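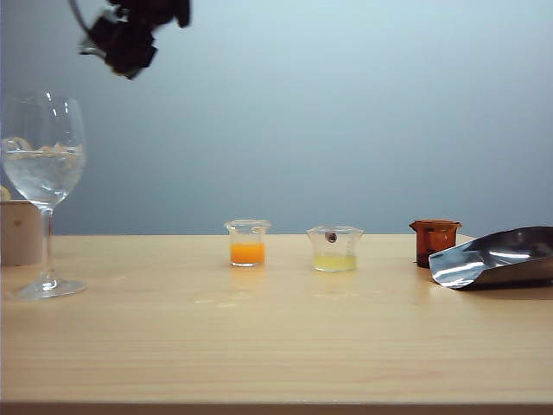
*Iced water in a stemmed glass.*

July 1, 2021

Nettle and oat straw infusion, third attempt for the postnatal blend. The Suria dried nettle gives a dark brew that smells like a pond with ambitions. 15 g in 1000 ml, lid on, left overnight, strained through muslin: 882 ml back. The leaves keep the rest and won't be reasoned with.

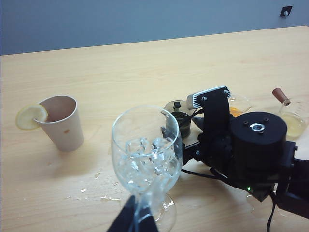
**Notebook: Tumero herb room, blending bench**

Split the batch into 3 jars. Plain, with fennel, with rose hip. Fennel wins, mostly by hiding the nettle. Rose hip tastes like a vitamin tablet someone has already had a go at.

Grarnetti sieve is too coarse for oat straw — bits everywhere, including my tea. 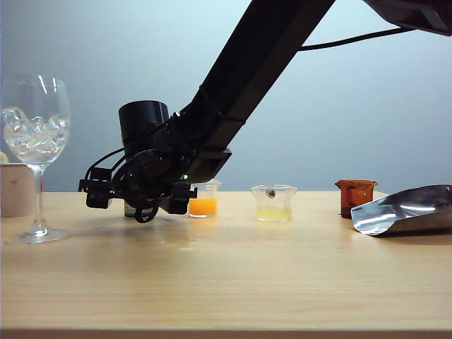 Next batch: same weight, four hours' steeping, finer cloth. Lâm fennel is nearly gone, so reorder before August. Label still needs the "ask your midwife first" line, in type a tired person can read.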